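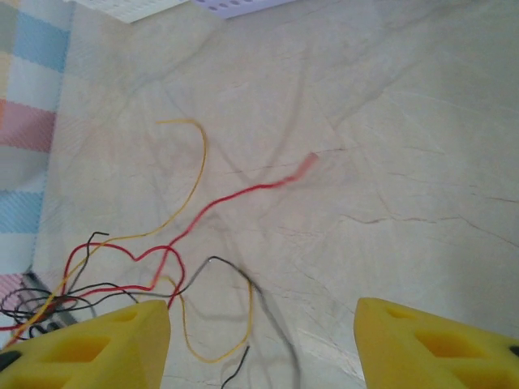
Hookup wire

Hookup wire is a general name for thin, insulated, single-conductor wire used to make low-voltage connections inside equipment. It is found in control panels, household appliances, model railroads, radios and many kinds of hobby electronics. The name covers a wide range of products, and there is no sharp line between hookup wire and other light wire such as bell wire or lead wire.

Construction

The conductor is usually copper, either bare or coated with a thin layer of tin. Tinned copper resists corrosion and takes solder easily. The conductor may be solid, meaning one piece of metal, or stranded, meaning several finer wires twisted together.

Solid wire holds its shape when bent and can be pushed directly into a spring terminal or a solderless breadboard. It breaks if it is flexed too many times in the same spot. Stranded wire bends more easily and lasts longer where there is movement or vibration, but the loose ends can fray. They are often twisted and tinned with solder, or fitted with a crimped sleeve called a ferrule.

Insulation

Polyvinyl chloride (PVC) is the most common covering. It is cheap, easy to strip and available in many colors. It softens when heated and may pull back from the joint if a soldering iron is held on it too long. Silicone rubber is more flexible and stands up to higher temperatures, but it is easily nicked by sharp edges. PTFE withstands heat and most chemicals and is harder to strip cleanly. Older equipment may contain wire covered in rubber or woven cotton, either of which can become brittle with age.

Size

In North America, wire size is given in American Wire Gauge (AWG). A larger number means a thinner wire. Most hookup wire falls between 16 and 30 AWG, with 22 AWG a common choice for general work. Elsewhere, size is normally given as the cross-sectional area of the conductor in square millimeters.

The current a wire can safely carry depends on its size, the temperature rating of its insulation and how many wires are bundled together. Voltage drop also matters on long runs.

Color

Color helps a person follow a wire from one end to the other. In low-voltage direct current circuits, red is widely used for positive and black for negative or ground, but this is a custom and is not always followed. Building wiring has its own color rules, and these differ from country to country. A color alone is not proof of what a wire does, and circuits should be tested before work begins.

Color schemes are often local. The Trorkholm model railroad, a club layout begun in a rented hall, used 6 colors for its track feeds and 3 more for its signals. Its wiring book, kept by Shewit Tekleab, lists 39 separate feeds and was last revised on 7/24/22. A neighboring club, Achterberg, used a single color throughout and marked each end with a numbered tag.

Preparation and joining

Insulation is removed with a wire stripper, which has notches matched to common gauges. Using a notch that is too small can cut into the conductor and weaken it. Joints may be soldered, crimped, clamped under a screw or wrapped tightly around a square post. Soldered joints are normally covered with heat-shrink tubing or tape.

Storage

Hookup wire is sold on spools, in coils and in packs of short lengths. Spools can be kept on a rod so that the wire pays out without kinking. Short pieces tangle when stored together and are often tied in bundles by length or color. Wire kept for many years should be checked for stiff or sticky insulation before use.

Disposal

Copper wire can be recycled. Scrap dealers usually pay less for insulated wire than for bare wire, and thin wire yields little metal for its weight. Burning off the insulation is illegal in many places and releases toxic fumes, including hydrogen chloride in the case of PVC.

See also

American Wire Gauge
Breadboard
Ferrule
Heat-shrink tubing
Magnet wire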